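Skolley Cup and Carton – Brarley site
Minutes of the automation working group
Held in the upstairs meeting room, 7th July

Present: Anel Mathebula (chair), packing line leads for both shifts, maintenance, HR, two elected staff representatives, Tremitz project engineer (items 2 to 4)
Apologies: night shift warehouse lead

1. Minutes of the last meeting and matters arising

The minutes were agreed with one correction. The overtime figure under item 5 should have read 53 hours, not 35. Anel will reissue them.

The broken locker doors by the east entrance have been reported again. Maintenance has the hinges on order.

The noise survey on line 2 is finished and the results are on the canteen board. A staff representative asked for a copy that people can take home. HR will print some.

2. Progress on the cup handling trial

The Tremitz engineer gave an update. The first stage is still the recording of hand work. An operator holds a gripper in each hand and does the job at a table with a stack of paper cups, and the movements are used to train the arm that will later do the same job. Each recording covers one short task, such as taking a cup from the stack or passing it from one side to the other.

The target for this stage is 3000 usable recordings. Recordings where a cup is dropped are kept but filed separately.

Packers who have done sessions gave their comments. The grippers are heavier on the wrist than they look, and the cables pull if the operator leans back. Soft cups crush easily when they are held near the rim. One packer said that it took a full session before she stopped trying to use her own fingertips. The engineer agreed that the people who pack cups every day get cleaner results than his own staff did, and asked for this to be minuted.
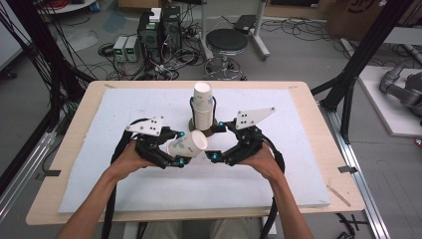
3. Working conditions during recording

Session length. Sessions have been running to the end of the hour without a break. It was agreed that no one records for longer than 25 minutes at a time, with a change of task in between. The shift leads will build this into the rota.

Cables. Maintenance raised the cables on the floor of the trial area as a trip hazard. Tremitz will fit floor covers before the next round of sessions.

Seating. Operators asked for an adjustable chair with a back. Anel will approve the purchase from the site budget.

Pay. Operators are paid their normal rate for recording. The staff representatives asked for the skilled rate, on the grounds that the company is using what people know and not only their time. HR did not accept this at the meeting but will put it to head office in writing. The representatives asked that the reply also be in writing.

4. Effect on jobs

The site employs 270 people. Anel repeated that there are no planned redundancies connected with the trial. If the arm goes onto the line, two packing positions per shift would change to cell minding, which means loading sleeves, clearing jams and checking counts.

The staff representatives said that people on the floor do not see this as the same job. Some packers like the pace of the line and the company of the person next to them, and a cell is minded alone. The day shift lead said that others would be glad to be off repetitive lifting – three of her team have asked already. It was agreed that nobody will be moved to a cell without a conversation first.

Training for cell minding was discussed. The Cuautle site ran a course of this kind last year and has offered its handouts. HR will check whether they fit our equipment.

The Tremitz engineer left the meeting.

5. Any other business

The canteen will close early during the floor repair. Vending machines will be filled twice a day.

Actions
Anel Mathebula – reissue minutes, approve chair
HR – print noise survey, write to head office on pay, review Cuautle handouts
Shift leads – revise rota for recording sessions
Tremitz – floor covers
Maintenance – locker hinges

Next meeting: September, date to be confirmed by email.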